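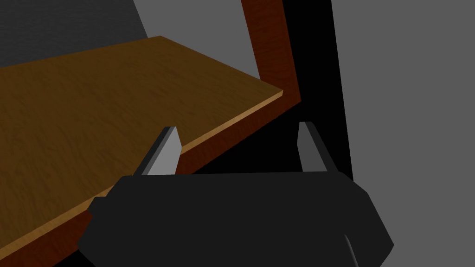

If you're trying out grippers in a simulator before spending money on one, start with the dullest job in the house. Mine is anything along the side of a table, since that's where my kids leave everything. Put the wrist view up full screen and leave the fingers apart with nothing between them, the way mine are next to that reddish-brown side panel, and just look. How much table can you still see past the housing? With a fat black body like this one you lose a good bit of the bottom of the view, and you want to know that before you start grabbing at cups!

I ran 66 tries with the short wedge fingers and 66 with the longer Godoy set, same speed, same lighting. Change one thing at a time (I know, I know, but I changed two in February and had to throw the lot out). 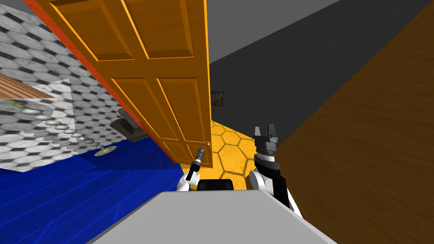
Doors deserve their own afternoon. A knob that's easy for a big gripper can be miserable for a slim one, and the other way around, so I test both arms on the same door before I pick. With a small round metal knob low on a paneled door like my orange one, I check the reach from the body view first — wrist views hide the elbow, and the elbow is what gets you stuck. Save the start pose too. I keep mine in the Bulik controller under plain names like "door left."

Turn the grip force down to the lowest setting, then creep up in 4 small steps. Write down where it stops slipping.
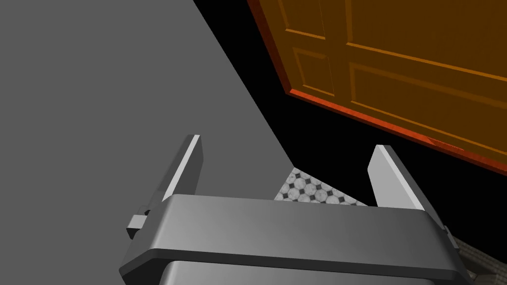

Zidgate wrote in to say the wrist camera alone is a poor way to compare fingers on doors, and that a second view from the side saved them a week of guessing. They also pad the fingertips in the model before every knob test. I've tried the side view now and I'm keeping it — the padding I'm still on the fence about.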